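VURKMONT, 18 September 2019 - Workshops in Vurkmont that use two-armed robots for cleaning and tidying tasks have a new set of rules to follow. The rules were written by Tetgate, the local robot users' group, and they cover small jobs such as putting a liner into a wastebasket.
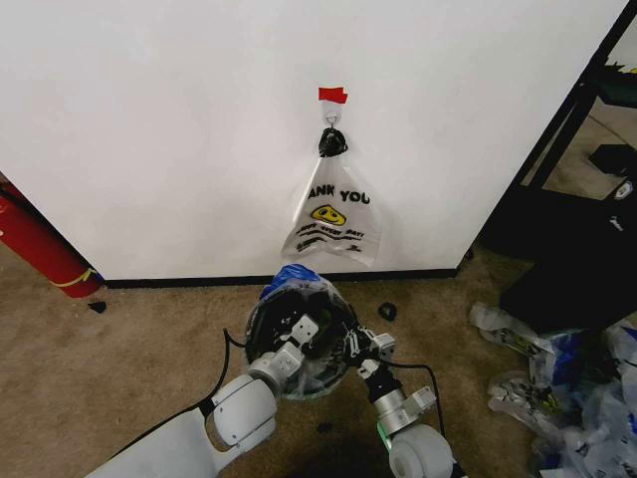

The text is only 12 pages long. It asks every workshop to keep the floor area in front of the robot marked, to write down the grip force before each session, and to stop both arms before a person reaches in to take anything. Used liners must be counted out of the work area at the end of the day.

Thin plastic gets a chapter of its own. Bags can slip between the fingers or catch on a joint, and the older rules, from January, said almost nothing about it. Under the new text, the fingers must be checked for torn plastic after every 25 runs.

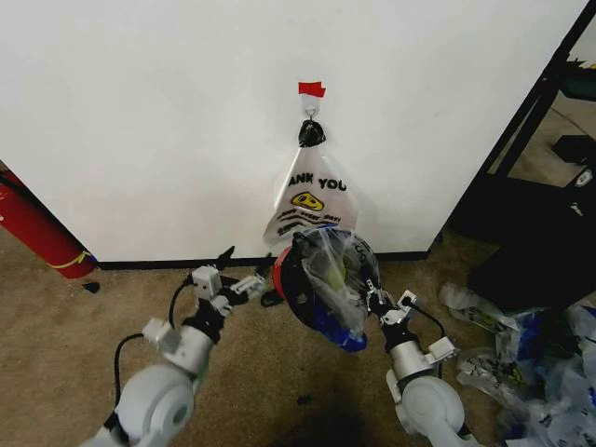
Tetgate sent a draft to its members before the summer and received 81 comments. Most of them were about cables. The final version says that a cable on the outside of an arm must have enough free length for the full movement, but must not touch the floor.

Two member firms, Vasiliauskas and Fastura, have already said they will use the rules in all their workshops. Other members have 4 months to do the same - after that, Tetgate will begin its visits.
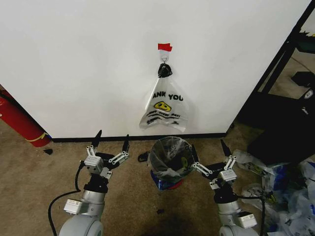

Two robot arms on either side of a lined wastebasket.

The rules can be read free of charge at the Tetgate office.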